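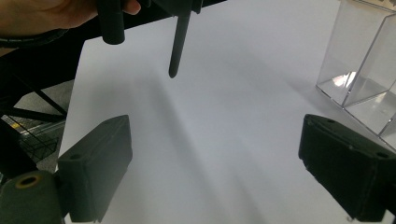
Clear box, white paper, fingers open. Most of our questions start at a table like this.

Hand-Held Gripper House Rules: the FAQ

I look after the rules for the Rultari sessions at our shop, and I get the same questions every Monday from whoever is new. So I finally typed up my answers. If yours isn't in the list, come find me at the bench and I'll add it (I've been adding to this page since May and it keeps growing).

Do I have to read the whole rule sheet before my first session?

Yes, sorry! It's 13 rules and most of them are one line long. Please read it before you pick up a gripper, because it's really hard to read and hold one of those at the same time. I've tried.

Which rule gets broken the most?

Rule 4, start with the fingers open. People come in with the fingers already half closed, and then the start of the recording doesn't match anybody else's. Open them all the way, hold still for a slow breath, then go in. I still catch myself rushing this one when I've had too much coffee.

Why are you so picky about clear things?

Oh boy. Clear boxes and containers are my favorite and also the biggest pain. You mostly see them by their edges and the bits of glare, and if you lean in over the table your own shadow lands right where you need to look. Our rules for clear items are: wipe off fingerprints before the session, plain surface underneath, nothing patterned behind if you can help it, and come in slow. If you lose sight of an edge, stop and back off a little. Please don't poke around until you bump into it.

Can the paper have tape or marks on it?

No marks. If you need a start position, use the cards in the Shakya folder, line up your item, then take the card away before you record. We had one week where everybody drew little pencil corners on the paper, each person in a different spot, and I had to throw out 20 recordings. I'm mostly over it.

Where should my hands be?

On the grips, and out of the space between the fingers. That goes double if two grippers are at the table. Don't reach across in front of the other one. If something needs fixing by hand, say "hands" out loud, wait for the other gripper to back up, fix it, then say "clear." It feels silly for the first ten minutes and then you stop noticing.

Two grippers at one table, who goes first?

Whoever is closest to the item moves first, and the other one waits with the tips pointed down at the table. If you're both the same distance away, the left side goes. We picked left because we had to pick something! Agree on it before you start recording so there's no little dance in the middle.
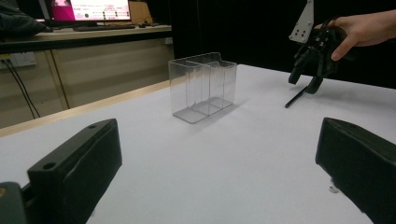 What do I do if I drop something?

Let it fall. Please, please don't grab for it. Finish the recording, mark it as a drop on your log sheet, and then pick the thing up. A drop that's marked is perfectly good work. A drop that somebody snatched out of the air and didn't write down is the kind I end up chasing at the end of the day. If anything cracked, it goes in the bin by the door and you grab a fresh one.

How long can I go without a break?

Seven minutes on, then put the gripper down and shake out your hands. I used to let people go longer and the wrist complaints piled up fast. You can take extra breaks whenever you want, you don't need to ask me.

Are these rules an official standard?

Nope, they're ours. I started from the old Vutus bench notes, kept the parts that made sense, and rewrote the rest in words I'd use myself. If you also do work for Pademach, their sheet is different in a couple of places (their log goes by item, ours goes by recording), so check whose job you're on before you fill anything in.

How many recordings before I'm signed off?

About 100, spread over a few sessions. I look through them with you and we talk over anything odd. It's pretty relaxed, and I bring snacks.

Can I suggest a change?

Yes! Write it on the back of your log sheet. Tell me which rule, what you ran into, and what you'd do instead. I go through them at the end of the month, and the new version gets taped up next to the sink.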